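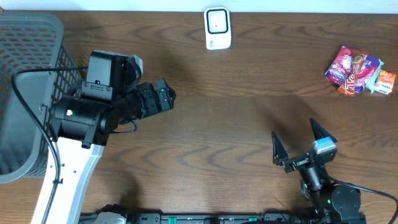

Last changed: 29 Jan 2020

Takusholm mesh basket, gray plastic
Reviewed by Flor Salazar

The Takusholm is a rigid plastic basket for desk and shelf storage, item number 1272. The sides are perforated in rows of small rectangular openings. The rim is a lighter gray than the body.

Stiffness is adequate. Loaded with nearly 8 pounds of cable and power adapters, the long sides bowed slightly at the middle and came back when emptied. The rim carries most of the load when the basket is lifted, and it did not crease at the corners.

The openings pass dust and crumbs, along with small screws. Anything in that size range needs a liner. Thin plugs also catch in the mesh on the way out, a fault shared with the Fontana I used before.

On a wooden tabletop the base slides easily. I added two strips of felt to prevent scuffing, which made it slide more; rubber dots would have been the better choice. Cleaning takes a stiff brush and warm water. The Kinel has solid sides and wipes down faster, but the contents can't be seen from the side.

Rating: good for cables and chargers, poor for loose hardware. I have ordered a second.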